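**July 13, 2023**

Toon De Smet has run the robotics club at the college for three years, and he still sets up the table himself before each session. The club meets in the old print room, where its pegboard bench takes up most of one wall. The students call the arm Jetton, after a name painted on the crate it came in.

This term's project is pushing. "Everyone wants to start with picking things up," De Smet says. "I make them push first. If you can't slide a block where you want it, you don't understand your own arm yet."

The task is simple to state. The arm has to move a named block to a named spot on a wooden board without disturbing the others. The students write the instructions, drive the arm by hand and save each run. By the end of May they had 1600 runs saved. The total now stands at 3376.

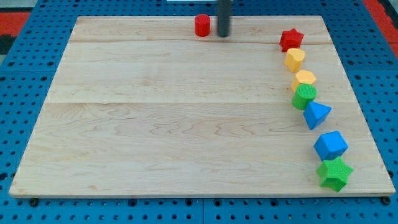

*The board during a session, with the red cylinder next to the arm's rod and the other shapes along the right-hand side.*

De Smet admits that the first 1000 were not much use. "They were all short pushes in straight lines," he says. "Two of the students went through them and asked why we had nothing with a curve in it. Fair question."

Stars have caused the most arguments. "Push a cube on its flat side and it mostly behaves," he says. "Catch a star on one of its points and it turns - then you're chasing it."

The club has entered the Arnodo Cup, a contest for student teams, in the block-sorting class. De Smet won't guess at a result. He would like a second arm, and has written to Driltel, a local parts firm, to ask about one. He hasn't had a reply yet.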